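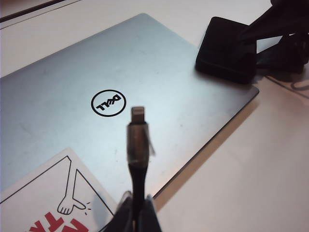 Unit 7: Cables, Chargers and the Shared Desk
Office Practice, Rornside Learning Center, Lundton

Students are expected to leave a workstation in the same order in which they found it. The handout covers the laptop, its cables and the desk surface, and should be read before the practical session.

1. Closing down. Save all work, shut the laptop down and close the lid. Remove chargers and adapters from the top of the lid before the laptop is moved. Small scuffs do not need to be reported; dents and cracks do.

2. Handling a cable. Hold the cable at the connector housing when plugging in or unplugging. Pulling on the cord strains the joint behind the plug. Match the tip to the port before applying any pressure.

3. The desk. Where a desk has a recessed cable slot, cords are to be routed through it. The rest of the surface stays clear for papers - this applies to the area below the panel as well.
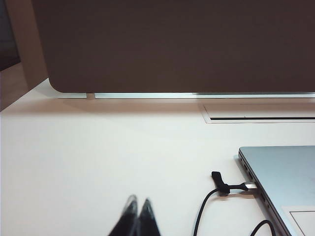

Notes prepared by Khurram Shaikh
Reviewed by Saqib Shaikh, November 6, 2023

4. Cables left connected. A cable may remain in its port while the laptop is closed, provided that it lies flat and does not hang over the front of the desk. Long cords should be gathered in wide, loose loops. Tight winding is not permitted.

5. Stickers. Personal stickers may be placed on a laptop lid. The asset label on the underside must remain readable.
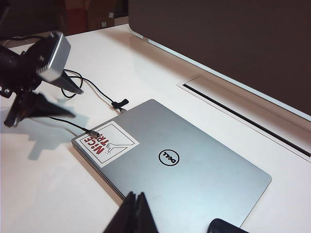 Figure 3. Closed laptop with a cable connected at the side.

The practical session lasts 30 minutes. Completed checklists are to be handed in at the Ansari Room before leaving. Students who miss the session may attend the repeat in January.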